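Chores and Machines: Notes for Session Four
Can a robot do the wiping-down yet?

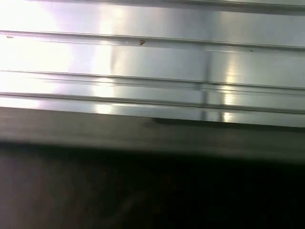
I promised last time that we'd get off the subject of walking robots and on to something duller, and cleaning is about as dull as it gets, so here we are. Most of you have had a job at some point where you were handed a cloth at closing time. Keep that job in mind as you read. I worked two summers in a canteen kitchen and I can still tell you which of the counters I hated.

These notes cover what I'll say in the first hour. The second hour is Farah Krishnan's, and she'll bring her own sheet.

What we mean by "can do it"

When somebody tells you a robot can clean a kitchen, ask them three or four annoying questions. Whose kitchen? How many times in a row? Who put the cloth in its hand? And who decided it was clean at the end? I'm not trying to be sour about it, I love this stuff! But a chore that works once with five engineers standing by is a very different animal from a chore that works at ten at night with one tired person mopping the other end of the room.

I'll use three words all the way through, so here they are. A "demo" is one good run. A "trial" is a lot of runs where you write down the bad ones too. "Service" is when the people who built it have gone home.

Nearly everything you'll see online is a demo. Some of it is very good. Keep the word in your head anyway.

Shiny metal is hard to look at

Metal is everywhere in kitchens and workshops, and it's miserable stuff for a camera. A painted wall looks much the same from wherever you stand. A polished sheet doesn't, because a good part of what you see in it belongs to the rest of the room. Lamps turn up in it as white patches. A doorpost turns up as a dark stripe. Move your head and the lot slides about.

You and I cope without thinking. We shift a bit, the reflection moves, the stain stays where it is, and there's your answer. A machine can be taught the same trick, and it's a good one: take a look, move a little, take another look, and see what stayed put on the metal. It costs time, though, and the software has to know quite precisely how far the camera moved between the two looks.

Glare is worse than reflection. Where the light is too strong the camera simply records white, and whatever was on the metal there is gone from the picture. You can't get it back with clever sums afterwards. You can turn down the exposure, but then the dark parts go to soot and you lose those. Or take one bright shot and one dark one and put them together, which works nicely as long as nothing moves.

Then there are ribs and grooves. A groove is a line, and a dirty streak is also a line. Meinrad Leitner, who taught this course before me, used to run a finger along every seam in the lab and hold it up to the class. No lecture at all, just the finger. The point stuck with me: the grooves are where the muck collects, and they're also where the camera is least sure what it's looking at.

Small specks and what to do about them

Suppose the camera does pick out a tiny brown speck. Now what is it? It could be a crumb, a bit of rust, a scratch, a mark in the metal that has been there for years. The right action is different each time. A crumb you wipe once. Dried-on food you scrub. A scratch you leave alone, and a robot that keeps scrubbing a scratch will be there until morning.

The two usual answers are these.

First, wipe everything the same way and don't bother looking for dirt. This is what most cleaning machines do, floor ones included, and it's less silly than it sounds. If the whole surface gets three passes, most loose things come off. You waste effort on clean parts but the planning is easy.

Second, look, wipe, look again. If the mark has gone, lovely. If it's still there, press harder or go round in circles, then look a third time. After that, give up and tell a person. I'm very fond of the giving up part. Please put it in your designs – students never do.

Touch matters more than you'd think

Wiping is a pushing job. Too light and the cloth skates over the top. Too hard and it drags, or folds under itself, or the arm stalls against a rib. People feel this through the hand and adjust several times in a single stroke. An arm needs a force reading for it, or at least some springiness at the wrist, and it needs to know which way the surface runs. If the metal sits at a slant to the arm and the arm believes it's straight, one side of the cloth presses and the other side lifts.

Along the grooves or across them? Along is easier on the arm. Across is rougher, but it pulls stuff out of the dip. We'll argue about this in class, and I'd like you to turn up with an opinion.

Some figures to chew on

For the sums at the end I've made up a worksheet job with a place called Sandberg, a kitchen with one wiping arm. It does 200 wipes in a trial. In 143 of them the panel passes a check by eye. After we add a second look and a repeat wipe, 186 pass. That feels like a triumph, doesn't it? Now work out how many fail in 4000 wipes at the better rate, and ask yourself who goes round after the robot to find them. If a person has to check every panel anyway, how much work have you saved them?

I don't have one right answer here. It depends how long the check takes next to the wipe, so do it with two different guesses and compare.

So, can they do it yet?

My own view, and you may grumble: flat surfaces that stay in one place, with lighting you control, yes, more or less. Anything with corners, clutter and a window letting in June sunshine, not on its own. The wiping itself is in decent shape. Knowing when to stop is behind, and so is all the fiddly stuff either side of the wipe, like rinsing the cloth, noticing the cloth is filthy, and shifting a pan that's in the way.

Before next time

Clean one metal thing at home, a sink or a hob or a toaster, and write down every time you moved your head to see better. Just tally it on paper.

Then write half a page on how a machine would know your metal thing was done. Hand it to Agnes Strand at the front desk before the session, on paper please, with your name on it. Two of last term's came in without.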